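Mash tun recirculation

Mash tun recirculation is the practice in all-grain brewing of drawing wort from beneath the grain bed and returning it to the top of the mash while conversion is under way. It is used in small commercial breweries and in home systems of the single-tier type, where a pump replaces the gravity feed of the traditional three-tier stand. The return flow evens out temperature through the bed and clarifies the wort before run-off. The practice is distinct from the vorlauf, a short recirculation carried out after conversion solely to clear the wort.

Terminology

Two arrangements are in general use. In a recirculating infusion mash system (RIMS), wort passes over an electric element housed in a tube and is heated directly. In a heat exchange recirculating mash system (HERMS), wort passes through a coil immersed in hot liquor, so that it never touches a heated element. Direct-fired recirculation, in which a burner under the tun supplies the heat, is sometimes grouped with RIMS and sometimes treated separately.

Principle of operation

Enzymatic conversion of starch proceeds within a narrow temperature band, usually 62 to 70 °C. A static mash in an insulated vessel loses heat at the walls and lid, and differences of several degrees between centre and edge are common. Recirculation carries heat from an external source through the bed. The controller reads a probe at the outlet of the heat source or at the tun outlet. Placement at the heat source limits overshoot and protects enzymes in the returning wort; placement at the tun outlet gives a closer reading of the bed but responds slowly.

The grain bed acts as a depth filter. Husk material settles on the false bottom and retains fine particles from the returning wort. Excessive flow compresses the bed and may halt drainage altogether, a condition known as a stuck mash. Flow is throttled on the outlet side of the pump, as restriction on the inlet side promotes cavitation.

Equipment

A typical installation comprises an insulated or jacketed tun, a perforated or slotted false bottom, a magnetically coupled centrifugal pump, a heat source, a temperature controller and a return manifold. Centrifugal pumps of this kind are not self-priming and are mounted below the tun outlet with the head oriented so that trapped air can escape. The return manifold discharges at or just below the liquid surface to limit splashing and aeration.

Tubing is commonly food-grade silicone with an internal diameter of half an inch. Stainless steel is preferred for hard fittings, although copper remains widespread in HERMS coils owing to its thermal conductivity and ease of bending.

The Pendetti manifold is a ring-shaped return with downward-facing ports, used on tuns of larger diameter. The Skinner plate is a floating disc which spreads the returning wort across the surface of the bed and follows the liquid level.

Recorded performance

A trial at the Tritcombe brewhouse compared static and recirculated mashes of a single pale malt grist over 14 batches. The recirculated mashes held the set point within 2 °C at every probe position. The later Molmont installation, a HERMS unit with a tun of 157 L, was operated on the same grist with comparable results. Gains in extract were small in both cases and depended more on crush than on flow.
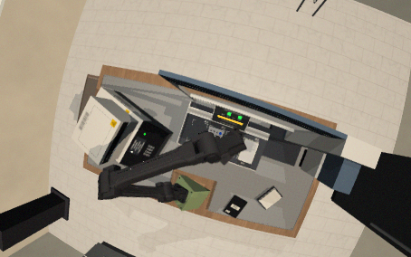

Limitations

Recirculation adds components that require cleaning after each use. Wort residues left in a pump head or coil support bacterial growth, and coils cannot readily be inspected. In RIMS units, loss of flow with the element energized will scorch the wort within a short period; a flow switch interlocked with the element is therefore recommended. Grists high in wheat, rye or oats drain poorly and are often mashed with added rice hulls.

See also

Decoction mashing
Lautering
Sparging
Step mash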